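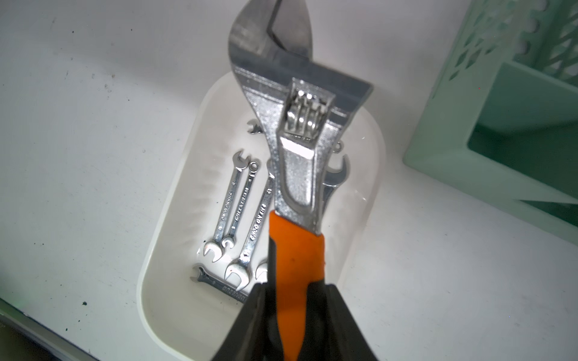 Clirnwood bench cell: setup and upkeep notes

README for the tool-sorting cell, last gone over 3 Mar 2019

Welcome! These are the working notes for the Clirnwood cell, a single arm with a two-finger gripper that picks spanners and wrenches out of a tray and puts them where they belong. It is a small cell and a lovely one to run once it is set up properly. Most of what follows was learned by getting it wrong first, so please read the finger section before you touch a hex key.

What is in this folder

setup.txt - the order for starting from cold
fingers.txt - measurements and shimming
grips.csv - one row for every pick, good or bad
wrist/ - pictures from the wrist camera
old/ - settings from the Skindine controller. Keep them, but don't load them.

Starting from cold

Switch on the controller and wait for the steady light. Home the arm with the table clear, then open and close the gripper 3 times with nothing in it. You are listening for an even sound on both sides. A click on the way in usually means a finger screw has worked loose.

Put the tray down next, then run the table check. The check is quick and it will happily tell you that the tray has shifted by a hair. Believe it! The small combination wrenches lie so flat that a tiny error in height puts the fingertips into the tray floor.

Fingers

The black fingers are broad at the base and narrow towards the tip, and they come up on both sides of every wrist picture. They are meant to match. If one sits lower in view than the other, stop and measure before you change any numbers in the software.

We swap the pads every 3,000 picks. Ours come from Valtonen and go on with 2 screws each. Do the screws up finger-tight, close the gripper on the setting block, then tighten. Doing it in that order lets the pads settle flat against each other.

Wipe the pads with a dry cloth at the end of each run. Oil from the tools builds up faster than you would think, and a greasy pad will hold a light spanner all day and then let go of a heavy one halfway across the table.

Grip force

Force is set as a percentage in the Grirari panel. We use 70 for the big adjustable wrench, taken low down on its orange rubberised grip. The rubber gives a little and the pads bite into it nicely - much better than trying for the polished shank, where everything wants to turn. The weight of the head is a long way from the fingers, though, so lift straight up and slowly, and don't ask for a fast sideways move until the wrench is well clear of the tray.

The little chrome wrenches are a different job. Start low and come up a step at a time. Pick across the shaft, close to the middle. Ring ends look tempting from above but they roll.

Light and camera

Shiny tools under a bright lamp are hard work for any camera. The flat panel on the shank of the adjustable wrench can go completely white, and the jaws of the small ones flare too. Turn the exposure down until you can read the stamped CRV on a small shaft, then leave it alone. A slightly dull picture is fine.

Clean the lens whenever you clean the pads. Check specks against the table before you blame the glass: the white top has plenty of its own dark marks and smudges.

Known faults

Gripper reports closed with a tool in it. The closing limit has gone back to default after a restart. Load fingers.txt again.

Picks drift to one side through the day. Check the wrist bolts first, then the tray.

Two wrenches come up together. Common when they overlap. Put both back, nudge the pile and try again. Please log it in grips.csv as a double, even if the one you wanted was in there.

Still to do

A softer pad for the smallest sizes, and a proper stop to locate the tray. The new cable guide is due in June, and we can't wait to get rid of the tape.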